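Changes to Shared Workroom Bookings at Urell House

Following the spring review, the management office of Urell House has revised the terms on which the shared workrooms may be reserved. The new terms take effect in April and apply to resident firms and outside groups alike.

The review was led by Védís Thygesen, Head of Tenant Services. It considered 152 written responses, together with the booking records for the past year. The most frequent complaint concerned rooms that had been reserved well in advance and then left unused. Several respondents also asked for longer evening hours, and these have been granted on the second floor.

1. Reservations

Rooms may be reserved up to 12 weeks ahead through the front desk or the tenant portal. A reservation not taken up within half an hour of its start will be released to the waiting list. Regular bookings held by Pirasska and by the Dullen language circle will carry over without a new application. The second-floor workrooms will remain open until 9:30 p.m.

Tables may be used for practical work as well as for meetings. Users are asked to bring their own mats and cloths and to take them away at the end of the session.
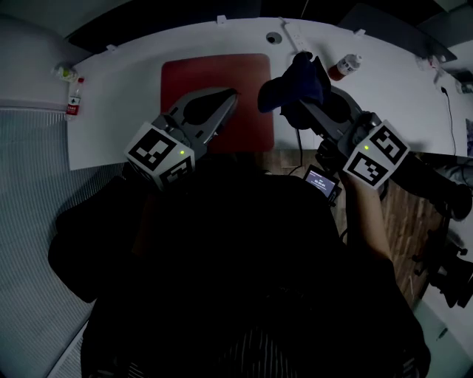
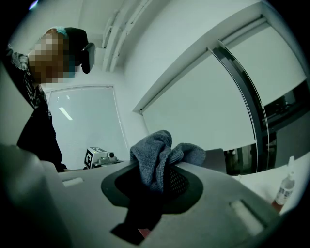
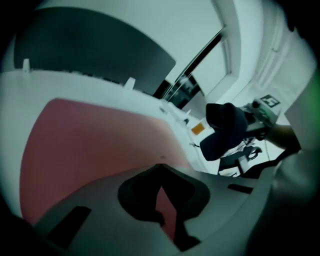
2. Fees and deposits

The hourly fee for resident firms is unchanged. Outside groups will pay a refundable deposit of $200 for each series of bookings, returned within one month of the final session. Groups that paid under the earlier schedule will receive a credit for the difference.

3. Keys and access

Old key cards will stop working at noon on the last day of the month. Replacements may be collected from Grethe Lund in Room 137, on presentation of a signed tenant form. The Hjaltadóttir entrance will stay closed after 6 p.m. while the new card reader is fitted. Evening users should enter from the courtyard.

Questions about the revised terms should be sent in writing to Tenant Services.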